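When the left hand was late: a talk about the fault at Kilby

3 December 2022

The test room of Kilby in Zurkholm has two robot arms on a low platform, a mattress between them, and a yellow line on the floor which was not there last winter. The line was painted after the accident in February. A colleague of the team was pinched by the left arm while she was taking a shirt from the mattress. The injury was small, two bruised fingers, but the arms were switched off for seven weeks and the search for the cause took almost all of that time.

I spoke with the engineer who led the search. She asked me not to print her name, as the report was written by the whole team and she does not want to appear as its owner. We sat in the kitchen next to the test room, with the door open, and from time to time we heard the arms stop and start again.

I asked her first to tell me what happened on the day.

"We were testing the fold of a long shirt," she said. "Both arms take the cloth, they bring the two edges together, then the left arm must open and the right arm carries the edge over. It had gone badly the whole morning. The left arm opened too late. The right arm was already moving, so the cloth was pulled tight between them. Sometimes it slipped out and sometimes a button came off. We had a cup of buttons on the table."

The team did not see this as a danger at that time. They saw it as poor folding. The arms are slow and the force of the grip is limited, and everybody in the room had put a hand near them before.

"My colleague saw that the right arm had lost the cloth. The motion was finished for her eyes. She reached in to take the shirt and start again. But the left gripper had not opened yet, and when it did open it closed again at once, because it believed it had missed the cloth. Her fingers were there instead. She pressed the stop with her other hand. I was standing at the computer and I pressed it too, a little after her."

Was the stop button working as it should?

"Yes, it worked. The arm stopped. But when it stops, the gripper stays as it is. It does not let go. This is correct if you hold a heavy thing over somebody's foot. It is not so nice when it holds your fingers. We needed to turn a screw by hand to open it, and the key for the screw was in a drawer in the other room. I think about this drawer more than about the rest of the story."

The key now hangs on a red cord at each arm. I saw it there when I came in.

The first explanation in the team was mechanical. They thought the left gripper was sticking, so they took it apart, cleaned it and measured how quickly it opened with nothing between the fingers. It was as fast as the right one. Then they changed the grippers from one side to the other. The left arm was still late, now with the gripper that had been good on the right side.

"That was a useful day," she said, "but an unpleasant one. If it is not in the metal, it is in what the arm has learned. And then you do not have one part to look at. You have hundreds of hours of people folding clothes."

The arms at Kilby learn from recordings. A person takes a handheld gripper in each hand and does the housework with it: picks up cloth, shakes it, lays it flat, folds it. Each gripper records its own view and its own movement. The recordings for this project come from homes in Horobets and in Plerkach, and the homes were left as they are, with beds, doors and things on the wall. The engineer says this is wanted. A robot which has only seen a gray table will be lost on a bed with a printed cover.

I asked if the work is difficult for the people who do it.

"The first hour is strange. You want to use your fingers and you do not have fingers. Trousers are harder than you think, because of the waist, it is thick and the legs are thin. Soft things are hard in another way. A fluffy blanket closes over the jaws and you cannot see what you are holding. After some days it becomes normal. One person told us that at home she pinched the towels with two fingers only."
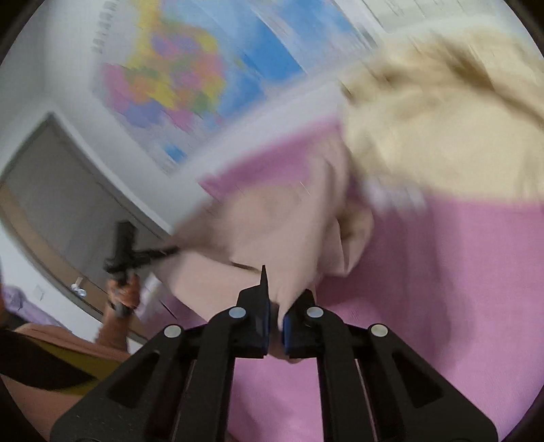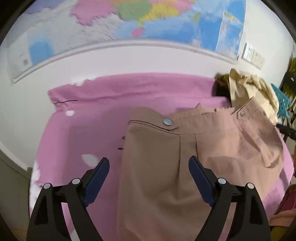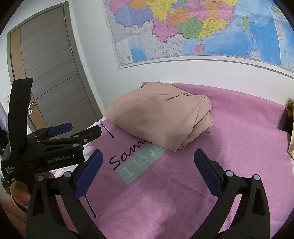
Handheld grippers at work with clothes. The nearer jaws are closed on a piece of cloth in the first picture and open in the second and third.

The next step was to look at the recordings with the eyes of the robot, as she calls it. For a fold with two hands, the files from the left and the right gripper must be laid side by side in time. Kilby wrote its own program for this. It looks for the start signal in both files, lines them up, and gives out one long table in which each row says where both hands are and how wide both jaws stand open.

"I had looked at this table many times, and the numbers were always fine," she said. "What I had not done was to play both videos together, slowly, and look at one piece of cloth. When the right hand pulls a cloth, the left hand should see it move in the same moment. In most sessions this was so. In some of them the left hand saw it late."

The delay was 80 milliseconds. I said that this did not sound like much, and she moved her hand across the table to show me.

"For one hand, it is nothing. If both are late, also nothing, the robot does everything a bit later and is happy. But if one hand is late against the other, you are teaching a wrong thing. You teach that the left hand should still hold when the right hand already goes. The arm learned it very well. We blamed it for being a bad pupil, and it was a good pupil."

Of the 318 sessions used for the training, 102 had the delay. All of them had been paused at least once, for example when somebody needed a glass of water or the telephone rang. After a pause the program of Kilby did not search for a new start signal. It continued from the old place and counted the video pictures, and for the left file it counted wrong. The error did not grow with more pauses. It stayed the same size, and this made it hard to find, as the team was looking for something that drifts.

I wanted to know if the people who made the recordings had done anything wrong.

"No. I want this in your text. They were even told to take pauses, we wrote that in the instructions ourselves. When the arms were switched off there was some talk that the folding in Plerkach was careless, because more of the bad sessions came from there. They took more pauses in Plerkach, that is all. They had smaller rooms and they had to move around the bed. I wrote to the team there and apologized for this talk."

The grippers and their recordings were also in order, she added. The raw files had the right times inside, and so nothing had to be recorded again. The program was corrected, the 102 sessions were lined up new, and the training was repeated.

The arms were then tested with no person closer than the door. The left gripper opened at the right moment. The cup of buttons stopped filling up, although she says they still lose one now and then, mostly from old shirts.

It would be easy to end the matter there, and part of the team wanted to. The engineer was against it. In her opinion the late hand explains why the folding was bad, but it does not explain why a hand of a person was in that place.

"We could have had a different fault, and the fingers would be in the same gripper," she said. "We had an arm that behaved strangely for a whole morning, and we continued. We had no rule which said how many strange things are enough. Each of us had a feeling, and each feeling was different."

The rule they have now is simple and not much loved. If an arm does the same wrong thing twice, the power to the arms goes off before anybody speaks about the reason. To take cloth from the mattress, a person must stand behind the yellow line, switch to the hold state, wait for the lamp, and only then walk in. The arms no longer close again by themselves after a missed grip. They stay open and wait. This costs time in every test, and she does not hide that people complain.

"A young colleague told me that we are slower than last year. He is right. I showed him the key on the cord and told him where it was before."

There is also a new check for every session that comes in. The program takes a moment where both grippers see the same cloth, and compares how it moves in one video and in the other. If they do not agree, the session is put aside and a person must look at it. For cloth with one color and no pattern the check is weak - a white sheet gives it almost nothing to compare - and these sessions still go to a person each time. She would like to have a better way, and for the moment there is none.

I asked about the colleague who was hurt. Her fingers were well again after a short time. She still works in the team and wrote the part of the report about the stop button, including the sentence that the arms must not be started if a key is missing from its cord.

At the end of our talk the engineer took me back to the test room. The arms were working on a pair of children's trousers. The left one opened, the right one carried the leg over, and the fold was crooked. Somebody wrote it down and waited for the lamp.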